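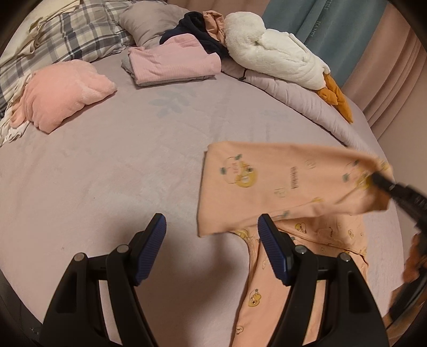

1 min read

Checked bag weight on a two-leg ticket with different limits

Kha Tạ
I have one booking with two flights. The first carrier allows 23 kg, the second 20 kg. My bag is 22 kg and is tagged through to the final airport. Which limit applies?

Glenys Inskip
Usually one limit covers the whole booking. Look at the baggage line on the e-ticket receipt, under each flight. If both lines show the same figure, use that one.

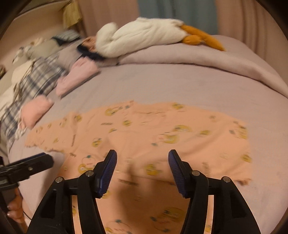
If they differ, call the carrier that issued the ticket and have it noted on the booking - the desk agent can read the note.

Roland Wragg
Just move 2 kg to your carry-on. Did that in March, no problem.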